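침실 바닥 쓰레기, 드디어 줍는 습관 들이는 중

요 며칠 블로그가 뜸했죠. 사실 별일 있었던 건 아니고 그냥 퇴근하면 소파에 눕고, 눕다가 침대로 옮겨 눕고, 그 사이에 뭘 먹고 봉지를 바닥에 두는 생활을 했어요. 우리 집은 침대랑 소파가 한 방에 있거든요. 이게 편하긴 진짜 편한데, 방 한가운데 카펫이 자꾸 임시 쓰레기장이 됩니다. "이따 버려야지" 하고 내려놓는 순간 그 자리가 지정석이 되는 거예요. 며칠 지나면 눈에 보이지도 않아요. 무서운 일이죠 ㅋㅋ 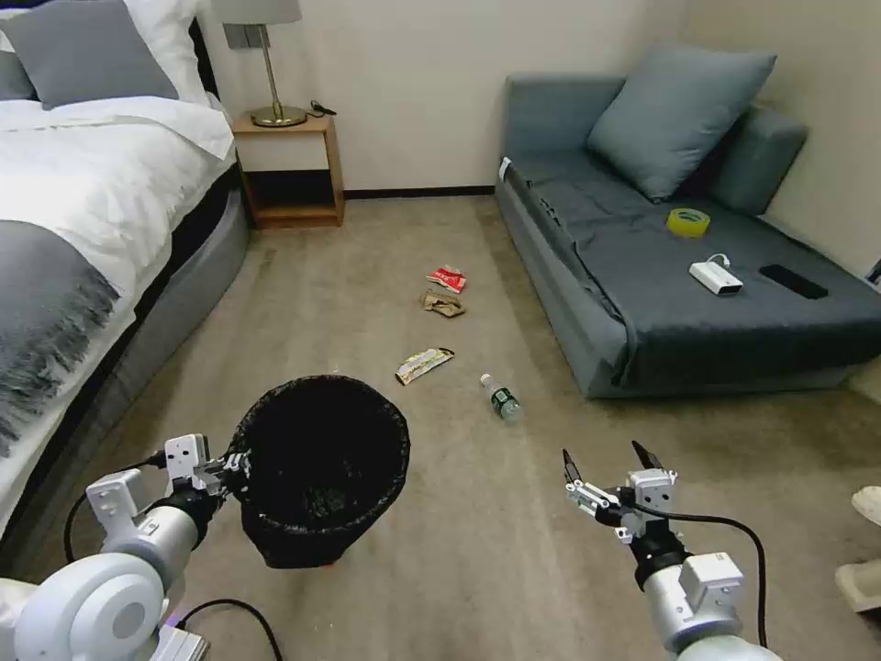
저는 원래 청소를 몰아서 하는 사람이었어요. 평소엔 손 하나 까딱 안 하다가 손님 온다고 하면 세 시간을 쓸고 닦고, 끝나면 지쳐서 정작 손님 왔을 때는 졸고 있는 타입이요. 그런데 친구 Xiuying Wei가 자기는 무조건 제일 부피 큰 것부터 치운다고 하더라고요. 큰 게 없어지면 방이 갑자기 넓어 보여서 나머지는 그냥 따라온다고요. 그래서 저도 따라 해 봤습니다. 우리 집 카펫 위에서는 초록 라벨 붙은 투명 생수병이 1번이었고, 구겨진 과자 봉지랑 갈색 종이는 그다음 차례로 정했어요. 별거 아닌 순서인데 정해 두니까 덜 귀찮아요. 전에는 방 가운데 서서 뭐부터 하지, 하다가 다시 소파에 앉았거든요.

페트병 얘기 나온 김에 하나만요. 저는 병을 꼭 따로 챙겨요. 안에 남은 물은 세면대에 비우고, 라벨은 뜯고, 꾹 눌러서 납작하게 한 다음에 뚜껑을 닫아 현관 쪽 분리수거 가방에 넣습니다. 방 휴지통에 병까지 넣기 시작하면 두 개만 들어가도 꽉 차 버려요. 예전에 그렇게 쓰다가 휴지통 위로 쓰레기 탑을 쌓은 적이 있는데, 새벽에 화장실 가다가 발로 차서 다 무너졌어요. 그날 이후로 병은 절대 같이 안 넣습니다. 절대로요!

그리고 휴지통 위치 말인데요, 이건 꽤 오래 고민했어요. 처음에는 현관 옆에 뒀어요. 방 안에 휴지통 있는 게 왠지 싫어서요. 근데 침대에서 현관까지 스무 걸음도 안 되는 거리를 제가 안 가더라고요. 그다음엔 책상 밑에 뒀다가, 의자 바퀴에 자꾸 걸려서 또 빼고. 결국은 까만 동그란 걸로 하나 놓고 침대맡 협탁 근처까지 들고 들어왔습니다. 자기 전에 코 푼 휴지, 영수증, 사탕 껍질 같은 게 다 거기서 나오니까 거기 있는 게 맞는 거였어요. 까만색이라 흰 이불이랑 안 어울릴까 걱정했는데 며칠 쓰니 신경도 안 쓰여요. 뚜껑 없는 걸로 산 것도 만족! 뚜껑 있는 건 손이 한 번 더 가서 저 같은 사람한테는 그 한 번이 벽이에요.
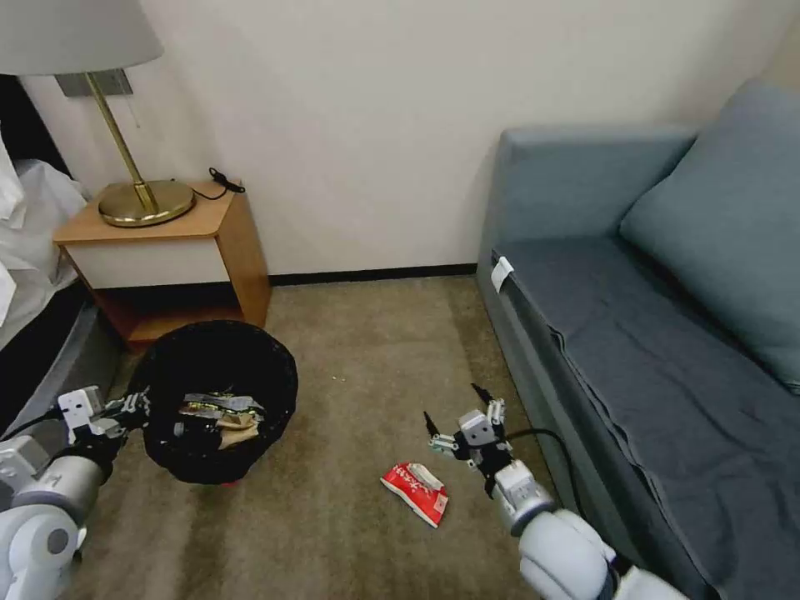
휴지통은 비닐을 꼭 씌워야 할까요?
방에서 마른 쓰레기만 버린다면 안 씌워도 괜찮아요. 과자 부스러기가 신경 쓰이면 바닥에 종이 한 장 깔아 두고 비울 때 같이 버리면 되고, 과일 껍질처럼 물기 있는 건 처음부터 주방 쪽에 버리는 게 편합니다.

댓글로 이거 물어보신 분이 계셔서 짧게 적어 봤어요. 저도 처음엔 비닐을 씌웠는데, 비닐 끝이 자꾸 안으로 말려 들어가서 그게 더 지저분해 보이더라고요. 그래도 아직 씌워 쓰고, 통은 가끔 욕실에서 물로 헹군 다음 베란다에 뒤집어 둡니다. 헹구고 나서 바짝 말리는 것만 챙기면 돼요.

카펫은 여전히 고민이에요. 베이지색을 고른 과거의 저를 좀 말리고 싶습니다. 따뜻해 보이고 맨발로 다니기엔 좋은데, 뭐 하나 흘리면 끝이거든요. 털이 짧아서 청소기는 잘 밀리는 편이라 그나마 다행이고요. 청소기 돌리기 전에 큰 쓰레기부터 손으로 다 줍는 게 중요한데, 저는 예전에 귀찮다고 그냥 밀었다가 사탕 껍질이 흡입구에 딱 붙어서 한참을 씨름했어요. 소리가 갑자기 이상해져서 고장 난 줄 알고 얼마나 놀랐는지 몰라요.

그래서 요즘 제 순서는 이래요. 먼저 병 치우고, 봉지 줍고, 종이 줍고, 그다음 소파 밑을 한번 들여다봅니다. 소파 밑은 정말 별천지예요. 지난번엔 머리끈 세 개랑 작년에 잃어버린 줄 알았던 볼펜이 나왔어요. 볼펜은 아직도 잘 나옵니다 ㅎㅎ 그러고 나서 청소기, 마지막이 이불 정리.
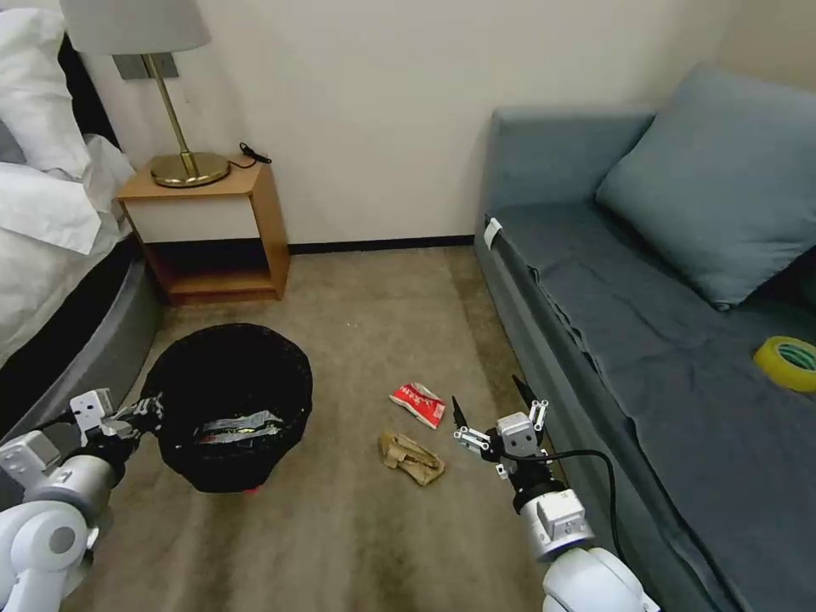
이불 정리가 마지막인 건 제 고집이에요. 보통은 일어나자마자 이불부터 개라고들 하잖아요? 저도 그 말 듣고 해 봤는데, 이불을 먼저 예쁘게 펴 놓으면 청소하다 말고 거기 눕고 싶어져요. 진짜로요. 그래서 바닥이 끝날 때까지는 구겨진 채로 둡니다. 다 끝나면 흰 이불을 크게 한번 털어서 펴고, 베개를 세우고, 회색 담요를 발치에 올려요. 담요는 술 달린 쪽이 밖으로 늘어지게 두는 게 예쁩니다. 술 사이에 먼지가 잘 끼는 건 단점인데, 손가락으로 쓱쓱 빗어 주면 어느 정도 떨어져요.

협탁도 한마디 하자면, 저는 아래 칸을 일부러 비워 두려고 해요. 거기에 뭘 넣기 시작하면 끝이 없거든요. 책 한 권이 두 권 되고, 그 위에 핸드크림이 올라가고, 어느새 약 봉지까지 들어가 있고요. 위에는 스탠드 하나면 충분하다고 생각하는데, 선은 솔직히 아직 정리를 못 했어요. 둘둘 말아서 램프 옆에 놓는 게 지금 제 최선입니다. 선 정리용 클립을 사자고 마음먹은 지 몇 달째예요. 좋은 거 아시는 분은 댓글로 좀 알려 주세요. 너무 튀는 색 말고, 나무에 붙였다 떼도 자국 안 남는 걸로요.

아, 그리고 소파 커버! 이것도 나중에 따로 쓰려고 했는데 질문이 있어서 조금만 적을게요. 세탁은 찬물에 돌리고 건조기에는 안 넣어요. 예전 커버를 건조기에 넣었다가 줄어들어서 모서리가 안 씌워지는 사태가 있었거든요. 그때 끙끙대며 잡아당기다가 손톱까지 부러졌어요. 지금은 건조대에 널었다가 살짝 덜 말랐을 때 씌우는데, 그러면 주름이 덜 가요.

다음 글에는 그동안 미뤄 둔 손님용 체크리스트를 올릴게요. 예전에 메모장에 써 둔 걸 찾았는데 너무 길어서 줄이는 중이에요.
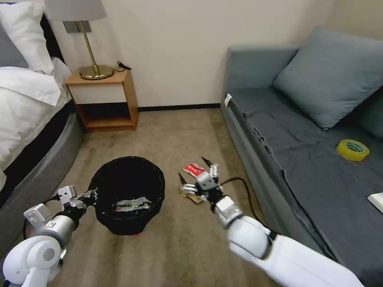

글 · Aoi Nomura | 2020년 6월 5일 | 살림 일기

체크리스트 전에 오늘 저녁 이야기만 조금 더 쓰고 갈게요. 요즘 저는 자기 전에 딱 노래 한 곡 틀어 놓고 바닥에 있는 것만 줍습니다. 노래가 끝나면 그만하는 게 규칙이에요. 더 하고 싶어도 그만해요(사실 더 하고 싶었던 적은 별로 없지만요). 처음엔 한 곡으로 어림도 없을 줄 알았는데, 매일 하니까 나중엔 후렴 두 번째쯤에 끝나더라고요. 남은 시간에는 창문 열고 바람 쐬고요.

허리 숙이기 싫은 날에는 쪼그려 앉아서 휴지통을 옆에 끌고 다니며 주워요. 폼은 안 나는데 제일 빨라요. 쓰레기를 손에 한가득 모아서 휴지통까지 가다가 하나씩 떨어뜨리는 것보다 훨씬 낫습니다. 봉지 종류는 버리기 전에 꼭 한 번 접거나 구겨서 넣으시고요. 안 그러면 휴지통 안에서 부스럭부스럭 펴지면서 금방 차 버려요.

작은 조각은 휴지통 밑도 꼭 들춰 보세요. 봉지 뜯을 때 떨어진 귀퉁이 같은 게 꼭 그 밑에 들어가 있어요. 저는 이걸 한동안 모르고 살다가, 휴지통 옮길 때마다 뭐가 나와서 그제야 알았네요. 통을 비우는 날에 밑까지 청소기로 한번 밀어 주면 깔끔합니다.

여러분은 침실에 휴지통 두세요, 안 두세요? 주변에 물어보니 의견이 딱 갈리더라고요. Ditte Eyvindsson 언니는 침실엔 절대 안 둔다는 파이고, 저는 이제 완전히 두는 파로 넘어왔습니다. 댓글에 어느 쪽인지 적어 주시면 다음 글 쓸 때 참고할게요. 저는 이제 노래 한 곡 틀러 갑니다!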